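로봇 조작 실습 9주차 강의 노트
주제: 충돌 감지가 작동하지 않은 날, 그리고 작동한 것처럼 보인 날들

읽기 전에
지난주에 나눠 준 힘 제어 요약본을 가져오세요. 잃어버린 사람은 옆자리와 같이 보면 됩니다. 한 부 더 달라는 메일은 받지 않습니다. 이번 주는 새로운 수식이 거의 없습니다. 대신 부끄러운 이야기가 많습니다. 절반은 남의 이야기고 절반은 제 이야기입니다.

1. 사건 개요

4월, 오후 4시가 조금 지난 시각. 양팔 작업대에서 케이크 모형에 가느다란 막대를 꽂는 과제를 돌리던 중 왼팔과 오른팔의 손목이 부딪쳤습니다. 다친 사람은 없습니다. 오른팔 손목의 카메라 브래킷이 휘었고, 왼팔 그리퍼의 손끝 하나가 빠졌고, 제어기는 아무 일도 없었다는 듯 상태를 "정상"으로 표시했습니다. 이번 강의는 마지막 부분에 관한 것입니다. 브래킷은 다시 사면 됩니다.

과제 자체는 단순합니다. 왼팔이 막대를 집어 케이크 위로 가져가고, 오른팔은 모형 옆을 살짝 눌러 미끄러지지 않게 잡아 줍니다. 두 그리퍼가 같은 좁은 공간에 들어가야 한다는 점만 빼면 생일상 차리기와 다를 바 없습니다. 그 점을 뺄 수 없어서 이 강의가 있습니다.

당시 작업대의 소프트웨어 구성은 이렇습니다.

경로 계획: Surkside 플래너, 팔마다 따로 한 개씩 실행
동기화: Collet 중재기 (두 플래너에 "지금 가도 된다"는 허가를 번갈아 발급)
그리퍼 구동: Bimetti 드라이버
기록: Dornia 로거

눈치 빠른 사람은 벌써 첫째 줄에서 얼굴을 찌푸렸을 겁니다. 플래너가 팔마다 따로 돈다는 말은, 각 플래너에게 상대 팔은 가구라는 뜻입니다. 그것도 마지막으로 확인한 위치에 얌전히 서 있는 가구입니다.

2. 로그로 본 경과

아래는 Dornia 로거에서 뽑은 기록을 사람이 읽을 수 있게 고친 것입니다. 원본은 강의실 서버의 9주차 폴더에 있습니다. 시간은 막대를 집은 순간을 0으로 잡은 밀리초입니다.

0: 왼팔, 막대 파지 완료. 중재기가 왼팔에 공유 구역 진입 허가.
17: 오른팔, 누르기 자세 이탈 요청. 중재기가 대기 응답.
37: 왼팔 관절 상태 메시지 도착. 이후 같은 값의 메시지가 반복됨.
280: 중재기, 왼팔이 "움직이지 않는다"고 판단하고 허가를 회수. 오른팔에 허가 발급.
그 직후: 접촉.
그 뒤: 두 팔 모두 "정상".

37에서 280 사이를 보세요. 왼팔은 잘만 움직이고 있었습니다. 멈춘 것은 팔이 아니라 상태 메시지였습니다. 드라이버 쪽 통신 스레드가 막히자, 중간에 낀 캐시가 마지막 값을 성실하게 재전송했습니다. 메시지에는 매번 새로운 시각 도장이 찍혔습니다. 내용은 낡았고 봉투만 새것이었던 셈입니다.

중재기에는 낡은 메시지를 버리는 규칙이 있었습니다. 하지만 봉투의 날짜만 보는 규칙이었습니다. 그래서 중재기는 팔이 가만히 서 있다고 믿었고, 가만히 있는 팔은 구역을 쓰지 않는 팔이라고 추론했고, 구역을 쓰지 않으니 다른 팔에 내주었습니다. 각 단계만 놓고 보면 흠잡을 데가 없습니다. 결재 서류가 이렇게 올라왔다면 저도 도장을 찍었을 것입니다.

3. 충돌 감지는 어디에 있었나

제일 많이 받는 질문입니다. 팔마다 관절 토크를 보고 외력을 추정하는 감지기가 있습니다. 켜져 있었습니다. 다만 임계값이 사용 설명서의 권장값이 아니었습니다.

변경 이력을 거슬러 올라가면 다음과 같은 메모가 나옵니다.

"막대 꽂을 때마다 자꾸 멈춤. 임계값 올림. 나중에 되돌릴 것."
"또 멈춤. 임계값 2배. 진짜 나중에 되돌릴 것."

두 번째 메모는 제가 썼습니다. "나중에"라는 단어가 들어간 설정 변경은 영구 변경으로 간주하는 것이 통계적으로 안전합니다. 통계를 낸 적은 없습니다.

막대를 모형에 밀어 넣으면 당연히 저항이 생깁니다. 감지기는 그 저항을 충돌로 보고 팔을 세웠습니다. 올바른 동작입니다. 감지기는 자기가 꽂기를 하는지 들이받기를 하는지 모르니까요. 고쳐야 했던 것은 "지금은 접촉이 예정된 구간"이라는 정보를 감지기에 알려 주는 방식이었는데, 우리는 감지기를 둔하게 만드는 쪽을 택했습니다. 꽂기 구간뿐 아니라 전 구간에서 둔해졌습니다. 그날의 접촉은 느린 이동 중에 일어났고, 추정 외력은 새 임계값 바로 밑에서 놀았습니다.

또 하나. 외력 추정은 관절 상태를 입력으로 받습니다. 왼팔 감지기가 받던 관절 상태가 어느 값이었는지는 이제 짐작이 갈 것입니다. 캐시를 거친 값이었습니다. 임계값이 권장값이었더라도 왼팔 쪽에서는 믿을 만한 추정이 나오지 않았을 거라는 뜻입니다. 오른팔 쪽은 잡았을 것입니다. 재현 실험에서 그렇게 나왔습니다.

4. 처음에 우리가 내린 틀린 결론

Otakar Skála가 객원으로 와 있을 때 이 건을 같이 봤습니다. 처음 쓴 보고서의 원인란에는 "케이블 간섭"이라고 적혀 있었습니다. 손목 주변으로 검은 케이블이 늘어져 있으니 누가 봐도 범인처럼 생겼습니다. 우리는 케이블을 다시 묶고, 과제를 다시 돌렸고, 충돌이 나지 않자 만족했습니다.

충돌이 나지 않은 이유는 재부팅이었습니다. 케이블을 만지려면 전원을 내려야 하고, 전원을 내리면 막힌 스레드도 같이 풀립니다. 그 뒤로 한동안 연구실에서는 문제가 생길 때마다 케이블을 다시 묶었고, 매번 효과가 있었습니다. 케이블 정리 실력이 몰라보게 늘었습니다.

Skála가 보고서 여백에 한 줄을 적었습니다. "케이블을 묶지 않고 전원만 내렸다 올리면?" 그대로 해 봤더니 역시 잘 됐고, 그날 저녁에 보고서를 새로 썼습니다. 첫 보고서도 폴더에 그대로 두었으니 둘을 나란히 놓고 읽어 보세요. 문체는 첫 번째가 더 자신만만합니다.

수업 중 토론거리: 첫 보고서에서 검증이라고 부른 절차를 찾아, 그것이 배제한 가설과 배제하지 못한 가설을 적어 봅시다. 배제한 가설 칸이 비어 있어도 당황하지 마세요.

5. 고친 것

가. 상태 메시지의 신선도
시각 도장은 이제 값을 측정한 쪽에서 찍고, 중간의 누구도 고치지 못합니다. 여기에 측정 순번을 더했습니다. 순번이 그대로면 도장이 아무리 새것이어도 낡은 메시지입니다. 캐시는 없앴습니다. 왜 있었는지 아는 사람도 없었습니다. 없앤 뒤로 화면의 그래프가 조금 덜 매끄러워졌는데, 원래 그게 맞는 그림입니다.

나. 허가 회수
"안 움직인다"는 더 이상 "나갔다"와 같지 않습니다. 공유 구역의 허가는 해당 팔이 구역 밖에 있다는 신선한 상태를 보내야만 회수됩니다. 상태가 끊기면 허가가 넘어가는 대신 두 팔이 함께 섭니다. 처리량은 떨어졌습니다. 불평이 있었고, 휘어진 브래킷을 책상 위에 올려 두었더니 줄었습니다.

다. 접촉 구간 선언
꽂기, 누르기처럼 접촉이 예정된 동작은 시작과 끝을 감지기에 알립니다. 그 구간에서도 감지는 꺼지지 않고, 막대 축 방향의 한계만 넓어집니다. 옆에서 밀리는 힘에는 여전히 예민합니다. 구간을 벗어나면 한계는 저절로 돌아옵니다. 사람이 "나중에" 되돌릴 필요가 없습니다.

라. 설정 변경 기한
감지 임계값을 올리면 만료 시각을 같이 적어야 저장됩니다. 만료되면 권장값으로 돌아가고, 돌아갔다는 알림이 변경한 사람에게 갑니다. 저는 이 알림을 꽤 자주 받습니다.

마. 두 플래너
아직 못 고쳤습니다. 두 팔을 하나의 계획 문제로 합치는 작업은 Neusa Magalhães가 하고 있고, 계산 시간이 문제입니다. 합친 플래너는 막대 하나를 놓고 오래 고민합니다. 결과는 훌륭한데, 사람이 커피를 들고 와서 기다립니다. 그때까지는 중재기가 유일한 교통경찰이고, 그래서 가와 나가 중요합니다.

6. 실습실 규칙 (이번 사건 이후 개정)

작업대에 손을 넣을 때는 두 팔 모두 구동 전원이 내려가 있어야 합니다. 한쪽만 내린 상태는 내린 것으로 치지 않습니다.

화면에 "정상"이 떠 있다는 것은 접근해도 된다는 근거가 아닙니다. 2절을 다시 읽으세요.

비상정지 버튼은 운전자의 손이 닿는 곳에 둡니다. 가방, 외투, 노트북으로 덮지 않습니다. 외투로 덮은 사람이 있었습니다.

비상정지를 눌렀다고 감점하지 않습니다. 누르지 않은 이유를 나중에 길게 설명하는 쪽이 훨씬 피곤합니다.

충돌 뒤에는 재부팅 전에 로그부터 저장합니다. Dornia 로거는 전원이 내려가면 버퍼를 버립니다. 우리가 그날의 기록을 갖고 있는 것은 누가 화면 앞에서 놀라 저장 단축키를 눌렀기 때문입니다.

막대는 실습이 끝나면 세어 볼 필요까지는 없지만, 관절 틈에 끼어 있는지는 확인하세요.

7. 함께 읽을 개념

침묵 고장(silent failure): 장치가 틀린 출력을 내면서 오류를 알리지 않는 고장. 이번 사건의 캐시가 교과서적인 사례입니다. 차라리 메시지가 끊겼다면 중재기의 시간 초과가 작동했을 것입니다.

공통 원인 고장: 서로 독립이라고 믿은 보호 장치들이 하나의 원인으로 함께 무너지는 것. 중재기와 왼팔 감지기는 설계도에서 서로 다른 상자였지만 같은 캐시를 마시고 있었습니다. 설계도에 상자를 더 그린다고 독립이 되지는 않습니다.

정상화된 일탈: 규정에서 벗어난 상태가 탈 없이 지속되면서 새 규정처럼 굳는 것. 3절의 메모 두 줄.

안전 상태: 고장이 났을 때 돌아갈 상태. 양팔 작업에서 "그 자리에 정지"가 항상 안전 상태는 아닙니다. 서로 누르고 있는 두 팔이 위치를 굳게 유지하며 멈추면 힘이 그대로 남습니다. 손끝이 빠진 것도 접촉 순간이 아니라 그 뒤의 일로 봅니다. 어떤 경우에 힘을 빼야 하고 어떤 경우에 빼면 안 되는지는 다음 주에 다룹니다. 무거운 것을 들고 있는 팔을 떠올려 보면 미리 골치가 아플 겁니다.

8. 과제

제출은 다음 수업 시작 전까지, 조별로 한 부.

첫째, 9주차 폴더의 로그에서 왼팔 메시지의 값이 반복되기 시작한 지점을 찾는 짧은 검사 프로그램을 쓰세요. 시각 도장은 쓰지 못합니다. 팔이 정말로 멈춰 있는 구간을 고장으로 신고하지 않아야 하는데, 센서 잡음이 도움이 됩니다. 살아 있는 센서는 가만히 있지 못합니다.

둘째, 5절의 나 항목대로 고친 중재기가 영원히 멈춰 버리는 상황을 하나 만들어 보세요. 있습니다. 우리도 하나는 찾았습니다.

셋째, 조원 각자가 지금까지 실습에서 "일단 이렇게 해 두고 나중에"라고 했던 것을 한 가지씩 적습니다. 채점하지 않습니다. 다만 수업 시간에 제가 먼저 제 것을 읽고, 그다음은 여러분 차례입니다.

보고서 양식은 자유지만 원인란에 "케이블"이라고 쓰려면 재부팅 없이 재현한 기록을 첨부해야 합니다.
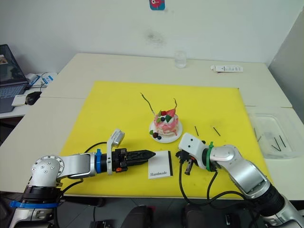 상태 메시지가 계속 들어오는데도 그 값을 믿으면 안 되는 경우는 어떻게 알아냅니까?

측정한 쪽에서 붙인 순번과 시각을 확인합니다. 메시지가 도착하더라도 순번이 늘지 않으면 낡은 값으로 취급하고, 그 값으로는 공유 구역의 허가를 넘기지 않은 채 두 팔을 함께 세웁니다.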